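Give the Kitting Table a Season of Its Own

Opinion. Thu 29 March

Our robotics club at Clostside has two sessions a week, and for most of the winter one of them has gone to sorting parts. Motors go in one bin, boards in another, wire harnesses in another. The job is for the robot arms to pick out a set and lay it on a tray so that a person can build from it. In industry this is called kitting. Among our students it is called the boring table.

I think the boring table is the best thing we do, and I think the regional league should stop treating it as a side event.

Some background for readers who don't follow school robotics. The Teltbridge league runs a main contest in which student machines drive around a floor, collect foam pieces and score points against a clock. It draws a crowd. Parents come, the gym is loud, and the final takes less time than a lunch break. In December the league added a bench challenge, in which teams program arms to kit electrical parts. It was held in a classroom down the hall at the same hour as the semifinals. Hardly anyone watched, and the scores were mailed out later on a separate sheet.

I have coached both. The driving game is good for beginners and I would not get rid of it. But by the second year many students have learned most of what it has to teach. They get faster at rebuilding a drivetrain. They learn to read the rule book for loopholes. The work tends to settle on whoever drives well and whoever owns the most tools, and the rest hold batteries.

The bench is different, mostly because the parts are difficult. A foam piece is the same from every side. A small motor with wire leads is not. It rolls when it is touched, and its lead may be lying over the motor next to it. A harness has no fixed shape at all. A student who has written code to pick up a block will find that most of it is useless on a harness, and has to think about where to grab, how high to lift, and what the loose end will do on the way over.
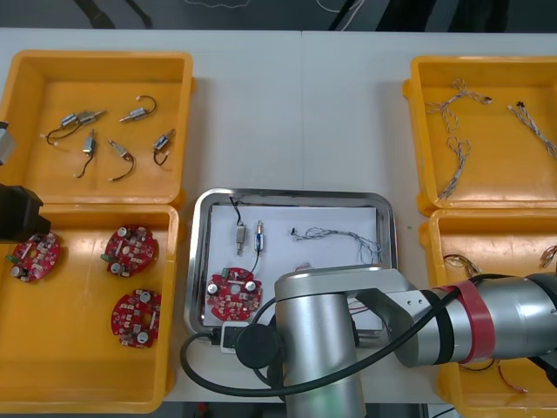

What do students learn from kitting that they don't learn from the driving game? They learn to work with parts that vary, to write down what went wrong, and to change one thing at a time before trying again.

That last habit is the one I care about. In the driving game a bad run is blamed on the other team, the carpet or the battery. At the bench there is no other team. The motor was picked or it wasn't. Our students keep a log of failed picks, and by February it was the most useful document the club had. It had no jokes in it and very few excuses. One page is only about harness connectors catching on the rim of a bin. Another page is about lining the tray with white paper, why we started doing it, and how much better the pictures came out for the students working on the vision code.

There are fair objections, and I have heard them all at coaches' meetings.

The first is money. Arms cost a lot more than wheels and motors. This is true, and a league that required every school to own a pair would lose half its schools. But sharing is possible. We got ours secondhand through a maker called Kováčik, and they sit idle on the days we don't meet. The Grilside team has used them on two Saturdays this year and nothing was broken. A season could be set up with host sites, the way small schools already share a swimming pool. The parts themselves are cheap. We spent 700 dollars on bins, boards, motors and harnesses, and all of it can be dumped back and used again. The foam pieces for the driving game get chewed up and have to be replaced every year.

The second objection is that it is dull to watch. It is dull to watch if the arms are in a classroom with the door closed. Put a screen over the table and let a student explain which part is next and why it is hard, and people will stay. I have seen a hallway of eighth graders go quiet over a wire loop that was slowly sliding off a fingertip. I won't claim it will ever fill a gym. Chess doesn't either, and schools still give it a season and a trophy.

The third is the one I take most seriously. Some coaches say kitting trains children for warehouse jobs, or worse, trains them to remove warehouse jobs. I don't have a complete answer. My students have argued about it more than once, and the arguments were better than the ones the adults had. I would say that a student who has spent a winter trying to get an arm to lift a motor by its body and leave the lead alone has a much more accurate idea of what these machines can and can't do. They are less impressed by videos. They also have more respect for the people who do this work by hand all day, which several of them tried for an afternoon and did not enjoy.

What I am asking for is modest. Give the bench challenge its own dates, so students don't have to choose between it and the semifinals. Publish the parts list in the fall, when schools are still ordering. Score the log book along with the finished kits. And read the results out loud in the gym with everyone else's.

The league takes proposals until the end of next month. Ours is going in this week, and I hope other coaches will send theirs.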